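Home | Features | Makers | Rooms | Recipes | Subscribe

The small drawer theory

I have a weakness for little drawers. Big ones I can take or leave (mine are full of takeout menus and a waffle iron cord), but show me a cabinet that sits on a table and I'm already deciding what goes in it. Stamps! Tea! The good scissors!

So when my neighbor Birutė Pētersons mentioned that she'd kept the same tabletop cabinet going through four apartments and one very damp summer rental, I invited myself over. Hers is painted a green I'd call pickle. The top drawer is for things she needs before coffee, and the bottom one is for things she's mad at, mostly bills and a watch that stopped in Podovley.

"You can't have three," she told me. "With three, the middle one turns into a swamp."

I went home and tested this on my own three-drawer unit. Swamp. Batteries, a hotel sewing kit, half a candle.

Then I did what I always do and asked the readers. We got 2,571 replies, more than we had for the great dish towel question, and I read them on the couch over most of June. Tarek Matar keeps snacks in the top and the nicer snacks in the bottom, where his kids have never thought to look. Siiri Dzene wrote me two pages on handles. She's for long bars, no contest, and she says a knob is fine until your hands are full of flour and you have one pinky to work with. I'm coming around to her side, though I still love a brass knob on an old piece.

Share 2,499 | Comments 38 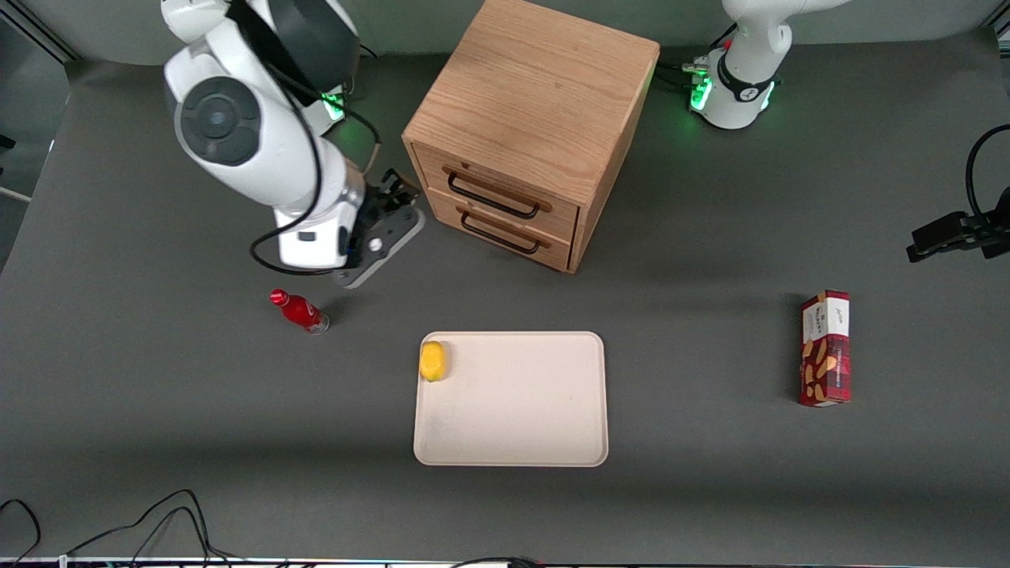 OVHOLM, June — I'd put this one on my own desk tomorrow. Light oak color, grain running right across the top, two drawers, and Siiri's long thin bars in black on both of them. It's close to a cube, so it doesn't hog the table, and against that dark gray the wood looks almost buttery. The red snack box is standing well off to the right, and I know which drawer Tarek would pick for it.

My rules, such as they are: line the bottom drawer with something you like looking at, keep liquids out, and empty the whole thing when the seasons change. I did mine last night and found the spare key I'd already paid to replace.

We use cookies to remember your preferences. Accept | Manage settings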